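Packing Room News: Changes at the Wrapping Table

Tuesday, January 30, 2024

The wrapping table at the Ruddock Street store is back in use after the move from the front room. It now stands along the inside wall, next to the shelves where finished parcels wait for pickup. Everyone who packs orders for Skostar will be working there from this week on, including the two Saturday shifts.

The old arrangement dated from the first winter, when most of what we sent out was boxed already and only needed a label. That changed in October. We shipped 459 parcels that month, and a good share of them were glass, glazed bowls and framed prints, all of which have to be wrapped by hand. People were carrying pieces from one room to another to find enough flat space, and two bowls were chipped on the way. Having the wrap, the tape and the boxes in one place should put an end to that.

What we wrap with

Inner wrap now comes off a roll. The flat packs of cut sheets we used until Christmas are nearly gone, and we will not be ordering more. They came in one size, which was too big for a cup and too small for a serving dish, and the offcuts filled a bag every week.

The new material is thin and white, and you can partly see through it. It is meant to stop surfaces from rubbing. It does very little against a knock, so anything breakable still needs padding over the top of it. Eirlys Sayce tried three kinds before choosing this one and says the other two creased so badly that they left marks on soft wax finishes.

Pull the sheet from under the roll and let it come down onto the table before you measure. If you pull straight out toward yourself, the sheet goes tight and tends to tear on a slant, and then the next person starts with a crooked edge.
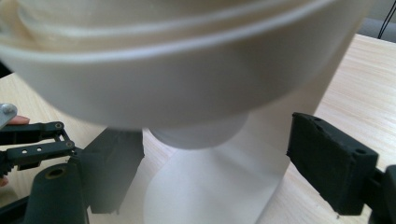
How to wrap a single piece

Clear the table first. Grit from the last job will scratch a glaze, and it shows up worst on the dark blue ware from Nirkitz.

Draw out enough sheet to go around the piece once, plus a hand's width. Tear or cut it, then smooth it flat with your palm. Set the piece near one corner and roll it toward the opposite corner, folding the sides in as you go. One small bit of tape is enough. Tape should touch only the wrap, never the piece.

Plates and shallow dishes are done separately, even when they are sold as a set. Wrap each one, stand them on edge in the box, and put card between them. Lids come off and are wrapped alone. Framed prints get a full turn of sheet, then corner pieces, then the stiff card sleeve.

Padding goes on after that, and the packed box should not rattle when you tip it.

Prices and supplies

Customers who bring in their own items for wrapping will pay $5 for a single piece and $11 for a box, with the box included. Those prices cover materials and have not changed since the service began. Write them in the counter book under "wrapping" and not under "sundries," where quite a few ended up last fall.

Boxes are now ordered in packs of 100. Small and medium are on the lower shelf, and large ones are flat against the wall behind the door. Please finish an open pack before cutting the band on another.

If you notice that the roll is getting low, put a note on the supplies board the same day. Delivery has been slow since the holidays, and Prys Gronow would like to order while there is still a fair amount left. Used wrap that is clean and untorn can be folded and put in the tray for filling gaps. Anything with tape on it goes in the trash.

Parcel list

Orders are still entered in Posisero once the box is sealed. Enter the weight after sealing, with the label on. Several parcels before the holidays went out with the weight taken too early, and we were billed for the difference.

Eirlys will be at the table on the next two Saturday mornings for anyone who wants to practice on odd shapes. Jugs and teapots are the usual trouble, so there will be a few chipped ones from the seconds shelf to work with. Questions about shifts should go to Prys.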